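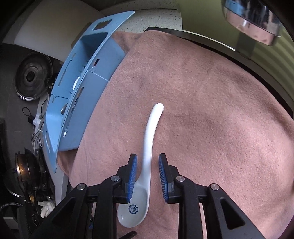 Workshop notes: wheels, tires and brakes on a family car

These notes cover routine jobs on an ordinary front-wheel-drive car with steel or alloy wheels. Values for torque, pressure and wear limits are in the owner's handbook and take priority over anything on this page.

Removing a wheel
Park on level concrete, set the parking brake and chock the wheel diagonally opposite. Loosen the lug nuts a quarter turn with the wheel still on the ground. Lift at the marked jacking point and lower the car onto a stand before putting a hand behind the wheel. A jack alone is not a support.

If the wheel sticks to the hub, refit two nuts loosely and strike the tire sidewall with a rubber mallet, alternating left and right. Clean the hub face with a wire brush. A thin film of anti-seize on the center bore is enough. Keep it off the studs and off the mating face.

Tightening
Run the nuts down by hand. Snug them in a star pattern, lower the car and finish with a torque wrench. My own car takes 82 lb-ft. Check again after the first short trip. Return a click-type wrench to its lowest setting before storage - leaving the spring compressed shifts the calibration. Mine is a Drilau, and after 2,000 clicks or so of home use I had it tested. It read slightly high.

Tire pressure
Measure cold, before driving. Dial gauges are easier to read than stick gauges but do not survive being dropped. Spare tires are usually forgotten, and a compact spare often needs far more pressure than the road tires. Replace missing valve caps. Plastic ones are fine. Bare metal caps can seize on aluminum stems.

Rotation
Every 3,000 miles is more often than most handbooks ask, but it suits a car that tows or carries loads. Directional tires go front to back on the same side only. Mark each tire with chalk before removal (LF, RF, LR, RR) and write the tread depth next to it.

Brake pads
Measure the friction material only, without the backing plate. Inner pads often wear faster than outer pads, and a glance through the spokes shows only the outer one. Uneven wear across a pair usually means a dry slide pin. Pull the pin, wipe it, and apply silicone brake grease. Petroleum grease swells the rubber boot.

Hang the caliper from the spring with a wire hook. Do not let it hang by the hose. Before pushing the piston back, check the reservoir level and draw off some fluid if it is near the top. Brake fluid strips paint, so rinse spills with water at once.

With the new pads in, pump the pedal until it is firm, then start the engine. Drive gently for the first few stops.

Storing a second set
Mounted tires can be stacked flat or hung. Unmounted tires stand upright and should be turned now and then. Keep them away from electric motors, whose ozone cracks rubber. My winter set goes on in November.

Correction: Anikó Farkas wrote to point out that an earlier version of this page gave the rotation pattern for rear-wheel-drive cars. It has been removed.

Last revised Wednesday, May 1, 2019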